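Vernalari opens orders for two-arm tabletop kit

May 18, 2025

Vernalari has begun taking orders for the Notden, a two-arm robot kit meant for small workshops, packing rooms and teaching labs. The company had sold the arms singly until now, leaving buyers to work out mounting and control for themselves.

The kit includes two arms with grippers, a pair of mounting clamps, a power supply, cables and a one-year license for the control software, which is called Bajpai. It costs $1,955 for schools and registered training centers. Other buyers are asked to request a quote. A set of spare finger pads is sold separately for $29.

"Most of the calls we got were from people who had bought one arm and then came back for a second," said Narendra Solanki, who runs sales at Vernalari. "They wanted one arm to hold a container while the other put things in it. We had no good way to sell them that as a package."

The software lets a user record a job by moving the arms by hand, then play it back at a lower or higher speed. Each arm can be stopped on its own. Vernalari says the kit is intended for light goods and should not be used for glass, liquids or anything with a sharp edge.

Tulberg, a gift packing business, has had a test kit on one of its benches since October. Poonam Sisodia, the shift lead there, said her team used it for small soft items and left the heavier orders to staff. In its longest trial the kit handled 586 items before a finger pad had to be changed.

Sisodia said setup took longer than she had been told to expect. The clamps did not fit the thicker of the two benches, and the team had to borrow a narrower table. She also found the cables short for a bench that is worked from both sides.

"Once it was bolted down we were fine," she said. "I would still like a longer lead on the second arm."

Bhupendra Mittal, who designed the clamps, said a wider version is being made and will be sent to existing customers at no charge. Longer cables are planned as an option, but he did not give a price.

Safta Surdu, a trainer who tried the kit with evening students, said the recording mode was easy to pick up but the printed manual was thin. Several steps for pairing the arms are covered only in the online help pages. She would have liked a few ready-made practice jobs to hand out in the first class.

Vernalari said it has over 70 orders in hand. Kits are shipped in the order payment is received, and the arms come assembled. Girish Chaturvedi, who handles support, said buyers who already own one arm of the current model can add a second and pay only for the software upgrade and the extra hardware. Older arms need a new control board first.

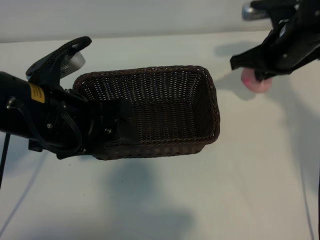

Can the two arms be bought separately and joined up later?
Single arms of the current model remain on sale, and a second one can be added at any time with the software upgrade.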